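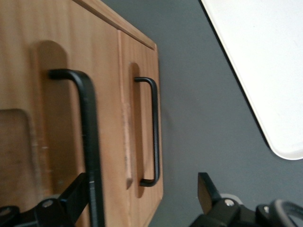
Vue de la caméra de poignet : les deux portes d'un meuble en bois et leurs poignées noires, entre les doigts de la pince. Photo Drimix

Drimix publie Rorkov 3, son logiciel de planification pour bras manipulateurs

Janvier 2020 – L'éditeur Drimix annonce la sortie de Rorkov 3, nouvelle version de son logiciel de perception et de planification de trajectoires. Elle est destinée aux intégrateurs et aux laboratoires qui font manipuler à un bras des portes, des tiroirs et des couvercles.

Le module de perception a été réécrit. À partir de la seule caméra de poignet, il estime la position de la poignée, l'axe de rotation de la porte et le côté de la charnière. L'estimation est reprise à chaque nouvelle vue pendant l'approche, y compris quand la poignée, trop proche, devient floue ou sort en partie du champ.

Le planificateur calcule ensuite un arc d'ouverture compatible avec les limites articulaires du bras. En cas d'effort anormal, la pince se desserre et le mouvement est recalculé depuis la position courante.

La mise au point s'est appuyée sur 2 422 séquences d'ouverture et de fermeture, dont 1 249 enregistrées sur des meubles à deux portes. « Deux poignées voisines et identiques posaient problème à la version précédente, qui passait parfois de l'une à l'autre en cours d'approche. Le suivi garde maintenant la même cible jusqu'à la prise », indique Csaba Bozsik, responsable du développement logiciel.

Rorkov 3 comprend aussi un outil de relecture, Preston, qui affiche sur une même ligne de temps l'image du poignet, la trajectoire prévue et la trajectoire exécutée. Quatre modèles de bras sont pris en charge. L'intégrateur Szűcs a participé aux essais.

La mise à jour est gratuite pour les titulaires d'une licence en cours. La prise en charge des tiroirs à fermeture amortie est prévue pour juin.

Contact presse : service communication de Drimix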